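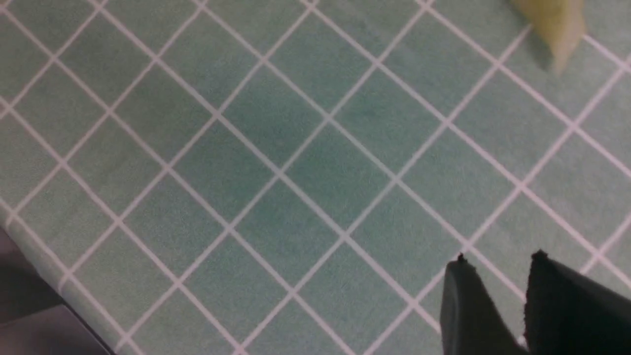 Fig. 1. Open gripper over the grid-pattern tablecloth, with the pale yellow block near the top.

Home | Projects | Reports | Archive | Contact

Can a Robot Clear a Table Yet?
Hye-jin Ham and Demetrius Tran
April 11, 2022
8 comments – 2 shares

We started with a claim we had both heard too often, that household robots are almost ready. Our chore was small. Pick up one light thing from a table, put it in a bin, go back for the next. A child can do it while talking.

Over the term the arm made 396 attempts and finished 281 of them. That sounds decent until you picture a person dropping or missing the rest. We also set out every item ourselves and started every run by hand, so the chore was never really off our plate.

The tablecloth gave us the most to argue about. Demetrius thought the white lines would help the software judge distance. Hye-jin thought they would confuse it. Our results don't settle it – we never ran enough trials on a plain cloth.

Mridha, our planning program, was slow on every item. Wiping the table was in our proposal and we dropped it. We would not buy this for a kitchen, and we doubt a shop would either.

Comments

Nam-gil Noh: Did you time a person doing the same job?

Eoin Fitzgerald: Too harsh. Ours at Zirnside did worse than this last year.

Ro-un Son: Please run the plain cloth!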